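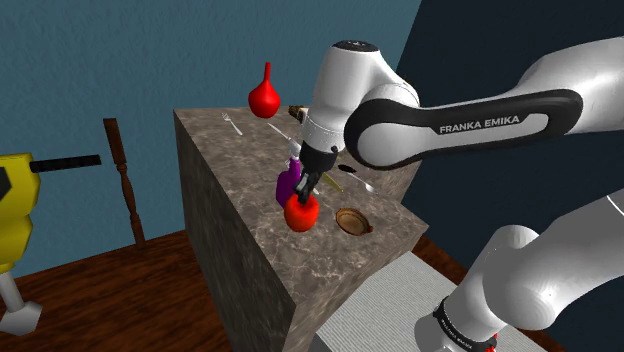
Vale a pena comprar um segundo braço antes de esgotar o primeiro em simulação? Depende do custo das horas paradas, e os orçamentos que analisámos quase nunca o indicam.

4.2 Planeamento da aquisição

A Figura 1 mostra o braço Franka Emika simulado, com a garra de dois dedos fechada sobre um objeto vermelho, acima de uma bancada com textura de mármore onde há também talheres. A proposta da Brulmont previa 2 braços físicos e 500 horas de operação no primeiro ano. Não encontrámos justificação para nenhum dos valores. Amato e Nair defendem que a simulação reduz a despesa inicial; os seus cálculos, porém, omitem licenças, placas gráficas e o tempo de quem monta as cenas.

Refizemos as contas com os registos da Gorine. Das 961 tarefas planeadas, muitas repetiam a mesma preensão com outro objeto, o que dificilmente sustenta a compra de mais equipamento. Kälin objeta que o desgaste dos dedos só se mede em hardware. Aceitamos a objeção, mas ela pede peças sobresselentes e um contrato de manutenção, duas rubricas ausentes da proposta.

Figura 1. Tarefa de preensão em bancada, ambiente simulado.

2 partilhas | 0 comentários

Artigos relacionados
Grewal e Naidu: Aluguer ou compra de manipuladores
Kolář: amortização em laboratórios pequenos

Contacto | © Breter 2020 | Voltar ao topo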